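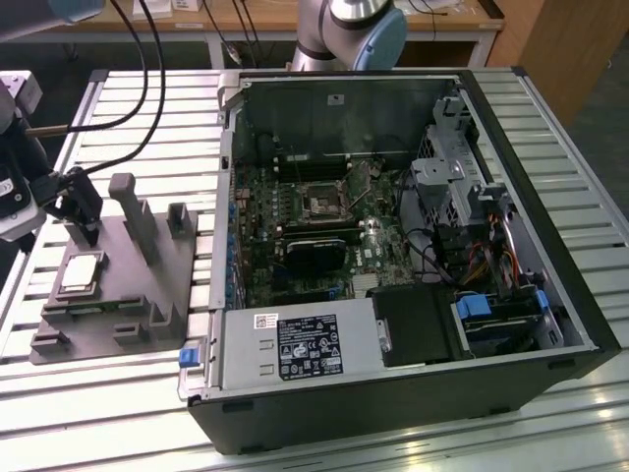 Perdonad el desorden, escribo entre dos pruebas y con el portátil encima de una caja. Resumen de lo de la celda de desmontaje: el brazo izquierdo se nos ha vuelto a parar con fallo de fuerza al acercarse a la bandeja impresa, y esta vez he podido mirar con calma antes de que alguien pulsara reset. La torre tumbada y abierta sobre la mesa de perfil, zócalo vacío, la CPU en su hueco de delante a la izquierda, la pinza justo encima de la bandeja, pegada al poste alto. O sea: el mismo sitio de siempre. Ya no me creo lo de la casualidad.

Lo que sé hasta ahora, sin orden:

- El fallo sale en la aproximación, nunca en el agarre. He repasado el registro entero de la semana y todas las paradas caen en el mismo tramo, paso 39 de la secuencia. El 41 (cierre de dedos) no llega a ejecutarse.
- Con la bandeja quitada, la trayectoria se hace entera. Con la bandeja puesta, falla. No siempre, eso es lo que me tiene frito.
- El otro brazo, el de detrás de la torre, no ha dado ni un aviso.
- La célula de carga está bien. Comprobada con la pesa patrón, en frio y después de una hora de marcha.

Mi sospecha: el sistema de referencia de la bandeja. Cuando Olivares reimprimió la pieza le subió el poste del medio para que no se enganchara el cable, y el modelo de colisión que tenemos cargado en Fluvix es el de la versión anterior. El planificador cree que ahí hay aire. Pasa rozando, y según cómo quede asentada la bandeja ese día, toca o no toca. Eso explicaría que fuera intermitente.

Contesto abajo a lo que preguntaba Blagoje.

> **Blagoje Perić escribió:**
>
> Hola a todos,
>
> He visto el parte de la parada y antes de que sigáis moviendo cosas tengo unas dudas.
>
> 1. ¿Habéis tocado el umbral de fuerza? En el fichero que me pasó Ashraf pone un valor que no es el que dejamos en la puesta en marcha.
>
> 2. ¿Pudo tirar el cable de la muñeca? En la celda de Derus tuvimos algo muy parecido y era el cable, que se tensaba con la muñeca girada y el sensor lo leía como contacto.
>
> 3. ¿Quién rearmó después de la segunda parada? En el parte no figura nadie y el brazo volvió a arrancar desde el punto intermedio, con la puerta sin revisar. Eso me preocupa bastante más que la bandeja.
>
> Hasta que no se aclare el punto 3 yo no seguiría en automático.
>
> Blagoje

Al 1. Sí, se tocó. Lo subí yo, 5 newton, para descartar que fuera ruido, y se me pasó apuntarlo. Culpa mía. Ya está otra vez en el valor de puesta en marcha y el cambio queda escrito en el cuaderno de la celda. Por cierto, con el umbral subido también paró, así que ruido no es. Pero no debí hacerlo sin avisar.

Al 2. No lo descarto. Los dos cables negros que van hacia la pinza hacen una curva bastante amplia y a simple vista no van tensos en esa postura, pero una cosa es la postura parada y otra el giro a velocidad. Mañana lo pruebo: misma trayectoria, bandeja fuera, muñeca al giro máximo, y grabo la fuerza en los tres ejes. Si sale pico sin bandeja, es el cable y me trago todo lo anterior. Si tenéis a mano la gráfica de lo de Derus, mandádmela, que me ahorra tiempo.

Al 3. Rearmó Ashraf, desde la consola de fuera. Lo he hablado con él y lo cuenta tal cual: vio el fallo, vio que no había nadie dentro y le dio a continuar. El problema de fondo es que el sistema *le dejó*. La opción de reanudar desde punto intermedio tendría que estar bloqueada tras un fallo de fuerza, y no lo está. Desde la última actualización del controlador el permiso viene activado por defecto y no lo miramos. Tenemos otra celda igual en Brosar, con la misma versión. Los de allí, por favor, **miradlo hoy**, antes del turno de tarde. Parámetros > Recuperación > Reanudar tras parada protectiva. Tiene que estar en NO.

Por ahora, esto es lo que vale hasta nuevo aviso:

1. Nada de automático en la celda. Solo manual a velocidad reducida y con el pulsador de habilitación en la mano.
2. Tras cualquier parada, vuelta a origen con el brazo separado de la mesa. No se continúa desde donde estaba.
3. Quien rearme, firma. Nombre y hora, en el cuaderno, no en un papelito.
4. Nadie mete la mano para recolocar la CPU con el brazo en espera. Se corta, se recoloca, se sale. Ya sé que es un rollo.

Pendiente por mi parte: medir el poste real con el calibre, actualizar la malla de colisión, repetir la secuencia en vacío y luego con placa de descarte. La torre se queda como está, no la recojáis ni le mováis la fuente ni los cables, que quiero repetir con todo en la misma posición. Si alguien necesita mesa que use la del taller.

Otra cosa, menor. Los dedos de la pinza: no he visto marcas en las puntas pero los voy a desmontar igual, un golpe lateral contra el poste puede haber movido el tornillo de la guia y eso desde fuera no se ve. Si hay holgura habrá que recalibrar el TCP y entonces todo se va a la semana que viene, aviso ya.

Ashraf, cuando puedas, pásame el registro completo de la segunda parada, el que descargaste tú. El mío está cortado justo antes del rearme.

Olivares, el STL de la bandeja nueva, porfa, el definitivo, que en la carpeta hay 2 con el mismo nombre y no sé cuál se imprimió.

Sigo por aquí hasta las ocho. Si es por lo de Brosar llamadme, no escribáis.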